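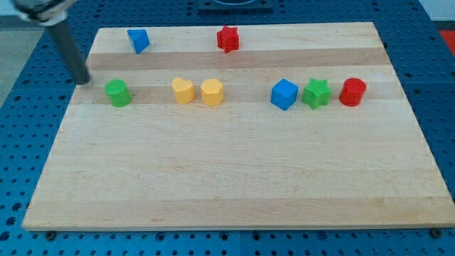 Stalon open day, Tuesday — who went?

mivitz_fan
Went at lunch. Block pushing table was the best thing there, arm with a long gray rod and a board of colored shapes. Stood there way too long. Anyone stay for the afternoon run?

ggrover762
Stayed till 4. Ayana Zeleke did the talking, good speaker, mic kept dying. Honestly tho — a stick poking toy blocks? My kid does that for free.

torque_n_tea
Pushing is harder than grabbing. Stars and hearts turn on you when you shove them off center. Cylinders too, they wander.

ggrover762
Fine but show me somthing that ships. The Yimer guys had a palletizer last year.

mivitz_fan
And it sat behind a fence and you couldnt ask anyone anything. Here I got to ask Eyerusalem Fikre about the blue table with all the holes, she said they bolt everything to it so the board stays put between runs.

rdk23
did they say how many practice runs? heard 3000

torque_n_tea
4000 is what I wrote down. Could be wrong, the mic.

rdk23
ok so 3000 or 4000 lol

ggrover762
Parking was the real demo. 23 spots.

mivitz_fan
Take the bus from Vonuvholm next time, stops right outside. Is there one in January again?

torque_n_tea
Yes, sign-up sheet was by the door.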